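Category: Digital Marketing / Interviews

When Gratora closed its paid advertising account in August, the company had no other plan for reaching new customers. Its newsletter went out whenever someone found the time, and the list had not been cleaned in years. Leanne Staniforth was asked to take it over and given 48 days to show that email could bring in inquiries at a lower cost than ads.

"My first task was to find out who was on the list," Ms. Staniforth said. "We had addresses from trade shows, from old contact forms, and from a contest that ran before I joined the company. Many of those people had never asked to hear from us."

She wrote to every subscriber and asked for a clear yes. Those who did not reply were removed after a second message. The list that remained held 617 addresses, a figure that caused concern among managers who were used to reporting a much larger one.

"A large list looks good in a slide," she said. "We were paying to send mail to people who deleted it. I would sooner write to a small group that opens what we send."

The new schedule called for 2 mailings a month. Each was limited to one subject and one link. Staff at the Folville office supplied the questions they heard most often from customers, and Ms. Staniforth answered one in each issue. Product announcements were moved to a separate list, which readers could join or leave without losing the main newsletter.
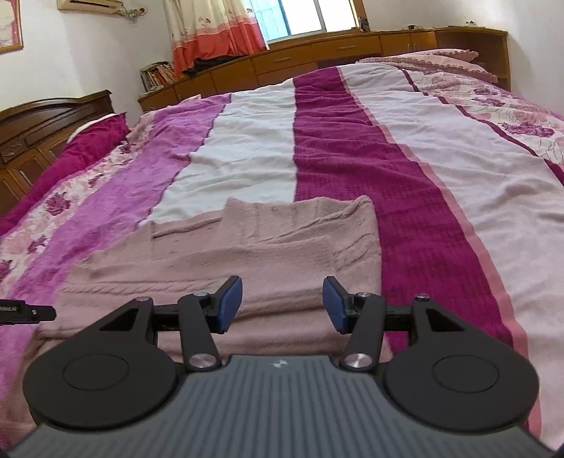

Hideaki Arai took a different view of the opt-in request and said that he would have kept the silent subscribers for at least one more season. Some readers open nothing for months and then place an order, he noted, and a single email is easy to miss. "You can lose a good customer that way," he said. "I would have tried a new subject line before I took anyone off."

Ms. Staniforth accepted the point in part. She has since placed a short sign-up form on the order confirmation page, so that past customers who were dropped have a simple way to return. The form asks only for an email address. An earlier version asked for a company name and telephone number, and few visitors completed it.

The company also changed the tool it uses to send mail. It moved from Horrocks to Teltier after a review of reporting features, and the transfer took longer than planned. Tags assigned to older contacts did not carry over and had to be entered again by hand.

Asked what she would advise a business starting from nothing, Ms. Staniforth said that the welcome message deserves more care than it usually gets. Gratora's first version ran to several screens and linked to every section of the website. The current one has 5 sentences and invites the reader to reply with a question.

"People do reply," she said. "I answer those myself, and many of them become the subject of a later issue."

The next change under review is the time of day at which the newsletter is sent. It has always gone out in the early morning, and Ms. Staniforth intends to test an afternoon mailing with half of the list before making a decision.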